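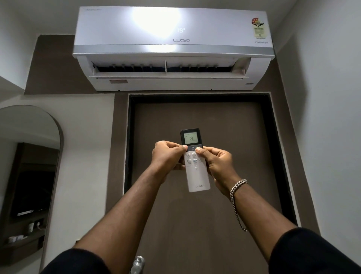 Najwa Bitar told us in July that she had given up on the Tuesday lessons twice before this one stuck, and that what brought her back was the tea. I wanted to begin with her, Joanne, as your letter asked what the learners themselves make of the English conversation program, and she put it better than I could.

So, the second half of the year at Clargate. We now have four groups running, two in the morning and two after work, and the evening ones are full. Costel Živković has taken over the beginners and they adore him (he sings, I'm afraid, and they sing back). Elango Arumugam has the citizenship group, which has grown quicker than any of us planned for, and we've had to start a waiting list.

On the money side, we have spent $533 on readers and workbooks against the $500 you allowed, as the postage from Grurnholm went up. We made up the difference from the tea tin. The $200 for bus fares has been a godsend for the families coming in from Dradonmont, and it will be gone by Christmas.

What hasn't gone so well is the childminding. We lost our Thursday helper in the winter and haven't found another, so around 10 mums have had to come every second week and take turns with the little ones - not what we promised you, and I'm sorry about it. I've written to the college at Hunt to ask about students on placement and will let you know the moment I hear back.

The receipts are in the post, with two letters from the morning group in their own handwriting.

Warmly,
Nadja Prantl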